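Re: [metals-list] Moving silver out of Tanetti

Gerardo Soriano wrote:
> Has anyone shifted their holding from Tanetti to Dramness since the
> storage fees went up in July? I have 94 ounces of silver with them,
> mostly bars, and the new minimum charge is eating it alive. Dramness
> look cheaper but I can't tell from the site if they take bars from
> another vault or make you sell and rebuy. Also what happens with VAT
> if I just ask for the lot to be delivered?
>
> Gerardo

Gerardo, quick one as I'm out the door in ten minutes.

Did this in the spring. Dramness would take mine vault to vault but only if the bars had never left the chain, and Tanetti wanted a release fee of 200 for the paperwork. Per transfer, not per bar, so do it all in one go. Took three weeks. They only answer emails in the morning as far as I can tell.

VAT - yes, you'll be charged if it's coming out of the bonded vault to your house. That's silver for you, gold doesn't have the problem. Ask Tanetti which value they work it out on, the day you bought or the day it leaves. I got two differnt answers and gave up on delivery at that point.

Selling and rebuying: do the sums before you rule it out. Collet were paying a decent bit closer to spot than Tanetti for the small bars last time I looked, and on your amount the spread might come out less than the release fee. Check the bid late on a weekday. Sunday prices are daft, they widen them right out when the market's shut.

Not tried Hovden. Someone on here had three bars queried for scratches and was knocked down on the price, it'll be in the archive if you search.

Whatever you do get the bar numbers in writing first, Tanetti's online statement leaves them off and Dramness wont start anything without them.

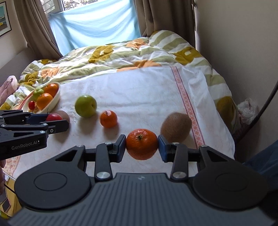
Oh and ask for the old insurance to run until the new vault signs for it. Mine had a gap of two days that I only noticed after.

Right, off. Shout if you want the name of the form.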